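Renting a robot for the pavement: a talk with Gwendolyn Mercado of Lurnside

19 February 2023

Text by Yung-ching Man

Gwendolyn Mercado asks me to sit on the side of the table where the charger is, so that she can see the door. She has run the rental service of Lurnside for 2 years, and in this time she has learned that customers come in without calling first. "They saw the price on the website and they want to know what is the trick," she says. "There is no trick. But there is a contract, and I would like them to read it."

The offer is easy to explain. Lurnside rents out a small outdoor robot on wheels, called the Mussa, to people who need to study how a machine can move through public places. The customers are mostly delivery companies, city offices and schools of engineering. The price is 300 dollars for a day, or 800 dollars for a package of three days with one training session included. The robot is built by another firm, Dorkov, and Lurnside adds the battery, the software for route planning and the help by phone.

I wanted to know first who should not rent it. Mercado did not need time to think. "A person who wants it to climb stairs," she said. "We say on the first page that it does not climb stairs. Still I get this question more than any other."

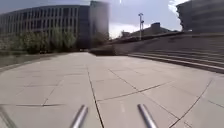 Stairs come up often in our talk, and for this reason she likes to speak about open squares. A square looks simple to a customer, she told me, but for the route planner it is a place with few things to hold on to. There are no curbs on both sides, as on a sidewalk. If there is a wide flight of stone steps at the right and a row of trees along the left, the person who draws the route has to use these as the borders, and leave the middle free. "I tell people, draw the line for the steps first," Mercado said. "Everything else you can correct later." In the software this line is called a keep-out line, and in my own test it took me longer to find the button than to draw the line.

I rented the Mussa myself for one day in December, before I asked for this interview, and I paid the normal price. My opinion was mixed and I told her so. The driving was smooth and the stop button on the remote control is large enough for a hand in a winter glove. The manual was weaker. The chapter about maps explains how to save a map, but not how to delete an old one, and I had the route of the previous customer on my screen for half of the morning.

Mercado wrote this down. "You are right, and it is also a privacy question," she said. "We clean the memory when the robot comes back, but one person did it one way and another person did it another way. Now there is a list which has to be signed." She turned her laptop to show me the list. It has 6 points, and the maps are the second one.

We spoke then about the battery. On the website the firm promises a full working day, and I had to charge at lunch. She did not try to defend the website. According to her, the full day is possible when the robot waits a lot between the drives, as it does with most of the delivery companies. I had let it drive almost without a pause. "We should write hours of driving and not a day," she said. "A day means something different for each person."

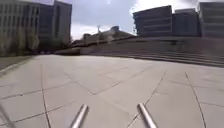
The other question I had brought was about permission. Many customers believe that the rental contract gives them the right to drive anywhere, and it does not. Lurnside gives a letter with the size and the weight of the robot and its insurance, and the customer has to take this letter to the owner of the ground. Mercado advises to begin early, as an answer can take weeks. If the answer is no, the customer can change the date or get the money back, except for the cost of transport.

I asked if she compares her service with others. She mentioned Losov, a competitor that rents a heavier machine and sends an operator with it. She thinks that for a large company this can be the better choice. "With them you buy the result. With us you do the work, and you learn how it is done," she said. "Some customers start here and then go to Losov. I am not angry about it. A few come back."

The training session is the part she is most proud of. It takes one morning and the customer does everything with their own hands: unpacking, charging, drawing a route, stopping the robot by remote control and then stopping it by the button on its back. The people who take the single day do not get this session, only a video. I had watched the video two times and would have preferred the morning.

She is planning to offer the session separately, but the price is not decided. A new manual should come before that. When I stood up to leave, she asked if I could send her my notes about the chapter on maps, with the page numbers, and I have sent them the same evening.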